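Teaching a planner to be patient
2020-08-31

The lead programmer at Parkard has a habit of drawing force curves on whatever is closest, and by the time we sit down there is already one on the back of my notebook. It climbs, wobbles, climbs again and drops off. "That's a lever letting go," she says, delighted. "Isn't it great? You can read the whole thing!"

Her team writes Zuvis, the planning software that tells a robot arm how to take old desktop computers apart. Screws were the easy start. The part she loves talking about is the processor socket, with its thin metal lever that has to be pushed down, eased sideways and then let up slowly.

"A planner wants to go in a straight line," she says. "The lever wants to swing in an arc, and it's springy, and there are memory slots and cables all over the place. So we stopped planning one path. Zuvis plans a short piece, feels what happened, and plans the next piece." It redraws that plan 300 times during a single release — most of the changes too small to see.
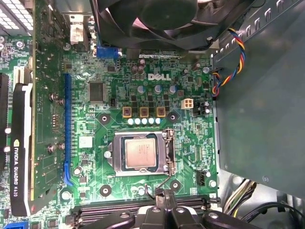 What the camera knows

Perception runs as a separate program called Leckie, which looks through the camera at the wrist. It finds the socket first, then the mounting holes around it, and works out where the lever should be.

"The holes are wonderful," she says. "They're round, they're dark, they sit in a square. The lever is a skinny shiny thing that changes with every bit of glare. So we let the holes vote, and the lever only gets to fine-tune."

The last stretch is done by touch. Once the gripper is within 2 millimeters, Leckie goes quiet and the force readings take over. Getting that handoff smooth took 2,000 simulated runs, and she admits the early ones were a mess. "We had it fighting itself! Vision said left, touch said right, and the arm just shivered."

She is now rewriting the log viewer so that camera frames and force curves scroll together, and she hopes to have it working in October.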